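Kilian Holzer at the Rellenus premiere: yes or no on the suit?

hemline90
Premiere was last night. He wore a Saliba suit, rust brown, wide legs, with a cream knit under it and no tie. I like the color on him. The pants are too long and they bunch over the shoes.

portia_k
The bunching is how Saliba cuts them. Every pair in the spring line sits like that. I'd keep the pants and lose the knit. It looked heavy next to everyone else.

dullbutton
No from me. He wore nearly the same thing for the Sasex dinner, only in gray. A lead actor at his own premiere should at least put on a proper shirt.

hemline90
The Sasex one was double-breasted, so I wouldn't call it the same. Agree on the shirt.

portia_k
A shirt and tie would have made him look like the ushers. He did 2 interviews on the carpet and looked comfortable in both.

tweedy5
Does anyone know the shoes? They looked like the Renadard loafers, but the heel seems higher. I'm not paying 1000 for a guess.

dullbutton
Renadard, last year's pair. They had them on sale until April.

tweedy5
Thanks. I'm a yes on the suit, by the way. For off duty I still prefer him in a plain tee. My own weekend look is nearer to this, white with blue lettering and a watch:
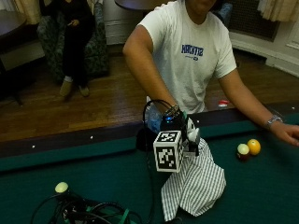

More in Red Carpet

Rellenus premiere: the rest of the cast
Saliba spring line, sizing questions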